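Zostia opens its first trade and liaison office in Brotesholm

Tuesday, March 9, 2021

Well, we've done it! After more talks than I care to remember (and a lot of very early video calls), I'm delighted to tell you that Zostia now has an office of its own in Brotesholm. We signed the papers this morning and I've been grinning ever since.

I'm Elango Reddy, and I'll be heading the place. Some of you will know that our two governments have never exchanged ambassadors, and the new office doesn't change that. We won't be an embassy and we won't be flying a flag over the door. What we can do is stamp documents, help visiting firms find their feet, look after students and sort out the sort of visa muddle that used to mean a trip of 3,240 kilometres to the nearest consulate. I made that trip once myself, for one signature! 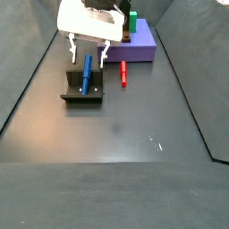 Kandasamy told me on the phone afterwards that the wording on visas had been the hardest part, and that both sides had gone home grumbling a little, so it was probably fair.

The agreement runs to 70 pages, and I've read every one of them, some on the train. It lets us take visa forms from June, and it gives 100 student places a year in each direction. There are 600 Zostian citizens living in and near Brotesholm at the moment, and plenty of them have written to us already asking when they can renew a passport. Soon, I promise – the passport desk opens on the same day as the visa one.

We'll be on the second floor of Bistard House, above the post office, with the lift on the left as you go in.

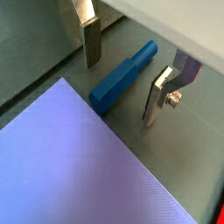 Will there be anyone to talk to in the evenings, one reader of our newsletter wanted to know, as she works shifts and can never get to a counter before five.

Yes, there will! We're keeping the desk open until eight on Thursdays to begin with, and if that gets busy I'll ask for a second late night. Reporters who'd like a chat can ring the press desk at Zostia's foreign ministry and ask for me by name.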